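Clerkance Neighborhood Fund
Progress report from the Jitau Oral History and Recipe Project
Prepared by Samah Ouali, project lead
4/4/24

Dear Fotini and everyone at the Fund,

Thank you again for the grant, and for the kind note that came with the second payment. I read it out loud at our winter get-together and it went over very well, second only to Juwita's coconut rice. I know the guidelines ask for two pages, and I will try to stay near that, though those of you who have had my phone calls will know how this usually goes.

When we applied, we said we wanted to record the older residents of Jitau talking about what they cooked, where they learned it and who they cooked it for, and then to turn the best of it into a printed book and a set of recordings for the Drondden branch library. We still want to do all of that. The order has shifted a little, and I'll explain where.

Interviews

We have finished 36 interviews so far. The plan was to stop there, but names keep reaching us, mostly from people who have already sat down with us and gone home and told a cousin. We would like to do 11 more before the end of June and then close the list properly, with a date on the door so that feelings aren't hurt.

The interviews run long. We had planned on an hour each and most of them go closer to two, partly due to the tea and partly because the good stories come when people think the talking is over. Slamet Lumbantobing has done most of the recording and has a real gift for sitting quietly. One woman spent the first forty minutes with him insisting she had never been much of a cook, and then described her mother's Sunday fish stew in such detail that we were able to write down the whole recipe from the recording, down to when the lid comes off.

Several people have chosen to speak in the language they grew up with, and I am very glad they did. It has meant more translation than we budgeted for. Iara Garrido has taken on the Portuguese interviews, and we have paid a translator for the others out of the line we had set aside for travel, which we have hardly touched. Please let me know if you need a form for that change. I looked for one on the website and couldn't find it.

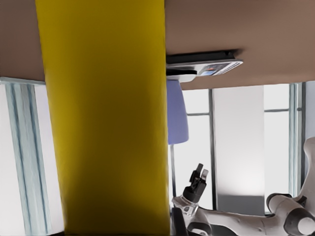 Transcripts are behind the interviews, as I suppose they always are. We have 17 fully typed and checked, meaning that the person interviewed has read them over and told us what to fix. That checking step takes weeks, and I wouldn't give it up. People have corrected the spelling of villages, the names of aunts, and in one case the entire second half of a story, which had been told about the wrong brother.

Recipe testing

I had thought of the testing as the easy part. Very few people cook from measurements, so a recipe arrives as "enough flour" and "until it looks right," and Juwita Rahman has had to stand next to the cook with a scale and catch the flour before it goes in the bowl. She has been patient and so have they. The flatbreads took four tries. The pickled green mango was right the first time, and we ate all of it before anybody thought to write down how long it keeps, so that one has to be made again, and I have had no trouble finding helpers.

We held a tasting supper in February and hoped to fill the room. Over 100 people came. We ran out of bowls, and a neighbor went home for hers. Three of our future interviews came out of that evening, along with a shoebox of handwritten recipe cards that we have been given permission to scan.

The book

Subramaniam, the printer we named in the application, has held last year's quote for us, though paper has gone up and they can only do so until the summer. This is my main worry. If the text isn't ready by then we would have to print fewer copies or drop the color section, and I'd be sorry to lose the color. Iara is already laying out the finished chapters so that we aren't doing everything at once at the end.

Money

The full sheet is attached. We are a little under on equipment and travel, over on translation, and even on everything else. We are not asking for more funds. We would like your agreement to move the final report back by six weeks, so that the library recordings can be included in it.

Fotini, you asked in January whether you might sit in on an interview. I have asked around, and two people would be happy to have you. Come hungry.

With warm thanks from all of us,
Samah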